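How to Freeze Corn on the Cob

Pick or buy ears with tight green husks and use them the same day. Two varieties we freeze every year are Jellico and Tavlow. Jellico holds its texture better. Tavlow is sweeter but goes soft if you overcook it.

What you need

A large stockpot, a bowl of ice water at least as big as the pot, tongs, clean towels and freezer bags.
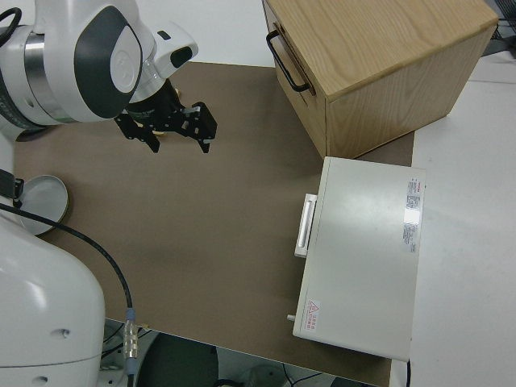 Step 1: Husk and trim

Pull off the husks and rub away the silk with a damp towel. Cut the stem flush and trim any dry kernels at the tip. Sort the ears by size, as thick ones need longer in the pot.

Step 2: Blanch

Bring the water to a full boil before any corn goes in. Start timing when it boils again. Small ears get 7 minutes, large ones 11. Do 5 ears at a time.

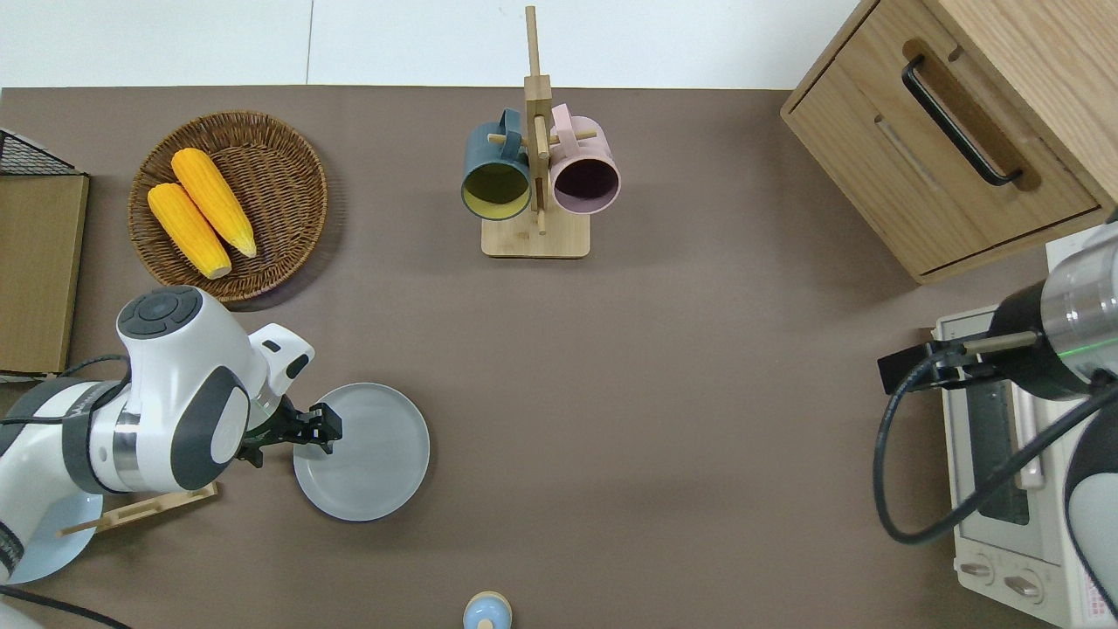 Cool the ears in ice water for as long as you boiled them, and add more ice between batches. Dry them well. Water left on the kernels turns to frost.

Step 3: Pack and freeze

Press the air out of each bag and lay the bags flat until solid. Write the month on the label. Ours went in last August and the final bag came out in February, still good.

To cook from frozen, boil for 5 minutes or roast in foil at 400°F until hot through.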